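Quiénes somos | Seguridad y buenas prácticas

Arnico: cómo trabajamos con manos robóticas
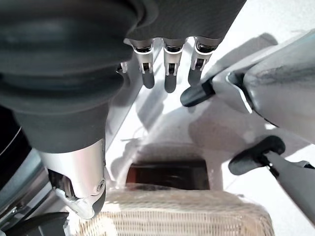 Arnico nació en un taller pequeño y hoy somos un equipo de 11 personas. Nuestro oficio es escribir procedimientos de trabajo para empresas que ponen un robot cerca de las personas, y también comprobar que estos procedimientos se cumplen. No fabricamos robots. Los probamos, los paramos muchas veces y anotamos lo que pasa.

Al comienzo hacíamos solamente traducción de manuales. Con los años vimos que muchas reglas eran correctas en el papel, pero el operario no las podía aplicar con los guantes puestos y con prisa. De allí viene nuestra primera guía, que se llama Tai y que todavía usamos, ya en forma bastante más corta.

Nuestras reglas de taller

Antes de cada sesión se revisan los tornillos y las articulaciones de los dedos, uno por uno. La persona que revisa firma la hoja, y no puede ser la misma que programó el movimiento.

Durante la primera prueba de un agarre nuevo la velocidad se limita a 50 milímetros por segundo. El botón de parada está siempre al alcance de una segunda persona, que no hace otra cosa en este tiempo.

Ninguna mano humana entra en el recipiente mientras el brazo tiene energía. Esta regla no tiene excepción, tampoco para las visitas o para nosotros mismos.

Todo contacto no previsto se apunta, aunque sea leve. En el registro Ivon tenemos hasta ahora 1849 entradas, y la mayoría son cosas pequeñas: un roce con el borde de una cesta, un dedo que cierra antes de tiempo, una funda de goma gastada.

Qué ofrecemos

Hacemos visitas a planta, revisión de documentos y formación para operarios. El curso básico se llama Dovska, dura dos mañanas y empieza a las 8:30. Se da en español y, si el grupo lo pide, en inglés. La próxima edición será en enero.

No entregamos certificados oficiales y preferimos decirlo desde el principio. Para esto existen los organismos acreditados, y nosotros ayudamos a llegar preparados a su visita.

Comentarios

tallerista_sur
¿La hoja de revisión de los dedos se puede descargar? En mi trabajo la hacemos de memoria y no me gusta nada.

Arnico
Buenos días. La enviamos por correo a quien la pide, escriba por favor al formulario de contacto.

Marea22
Hice el Dovska el año pasado. Muy práctico, aunque la segunda mañana se me hizo larga.

pinza_lenta
Lo de que firme otra persona está bien, pero en turno de noche somos dos y uno está en la carretilla. ¿Cómo lo resuelven?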